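From: Marlene Rothe
To: stetari-tech list
Date: 11 Jan 2024
Subject: Re: Stetari stage 2 – monitor lines and changeovers

Vaida wrote:

> The plot for stage 2 still shows eight monitor mixes. Karberg only carry four wedges now and the horn section want in-ears. Can we drop to six and free up two sends for the reverb? Also, is the changeover before Prillon still 15 minutes? Their drummer brings his own kit.

Six mixes is fine. I've redrawn the patch with wedges on 1 to 4 and the horns on a stereo in-ear pair at 5 and 6. Sends 7 and 8 go to the plate and the delay.
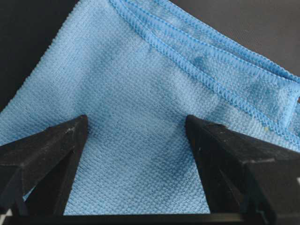

The horns share one pair, so whoever leads the section needs to approve the mix at line check. If they want separate mixes we lose the delay, and I'd sooner know that before May.

Changeover is now 20 minutes. The house kit rolls off stage left on the riser and Prillon's goes on the second riser, miked in the wings. Kick, snare and overheads are on a sub-snake with a multipin – one connector to swap. Please label both ends. Last year's tape was the same colour on both looms. 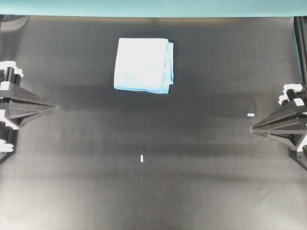 **Marlene Rothe**
*Monitor engineer, stage 2*

Power: the backline circuit is separate from lighting and stays that way. Bass rig and keys go on the upstage distro. No kettles on it, please.

Still to settle:

- Mfinanga's percussion. The rider lists congas, talking drum and a balafon. I've allowed five channels and would like the balafon on a pair of condensers, low, from the upstage side. 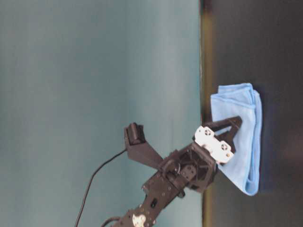 - Radio mics. Two handhelds plus a spare for the MC. Frequencies go to the main stage coordinator first, as we share the site with them.
- Curfew. The licence has amplified sound finishing at 11 pm, so Prillon's encore has to fit inside their 75 minutes.

The FOH position moves back to the second line of trees, which puts the multicore run well past what the old drum will reach. I've put in for the 200 m fibre reel and a backup.

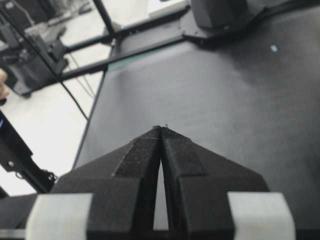 The old copper stays coiled under the desk for talkback only. If anyone has objections to the fibre, send them to the list with a channel count attached.

Marlene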